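The apology nobody wanted

24/07/2018

So the Turkcombe radio thing is over, and I'm still grumpy about it. If you missed it (lucky you!), breakfast host Brendan Duggan spent most of a call-in hour saying people who wear religious dress shouldn't be hired for public-facing council jobs. There were 94 complaints. The station board met, decided he'd broken its own code, and then gave him no penalty at all. He read a 14-second apology and went straight into the traffic report.

I've listened to the whole segment twice, which is more than I'd wish on anybody. He's allowed to have rotten opinions. I'd defend that, and I've lost friends defending it. But he wasn't some guy at a bar. He had the microphone, he had the mute button, and when Nithin Amin called in from Tarberg to disagree, he got 34 seconds before the line went dead. 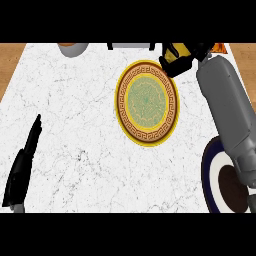
That call is the part I keep coming back to. Amin has worked a front desk for years, and he was trying to say what it's like when a customer asks for "someone else." I wanted to hear the end of that story! I think plenty of Duggan's regular listeners did too.

My sister says the petition should have settled it, with 3184 names asking for him to be fired. I didn't sign. Firing him would make him a martyr by lunchtime, and he'd have a podcast by November. What I'd like is duller: give Amin the same hour, same slot, with Duggan sitting there and his hand off the button.

The board says that would "reopen the matter." Well, sure. It was closed pretty fast, and by the people who sell the ads. If you say somebody broke the rules, and the rules don't come with anything attached, I don't know why you'd bother printing them in the handbook.

Anyway, I've written to the board again. Two pages this time, and I took out the swearing.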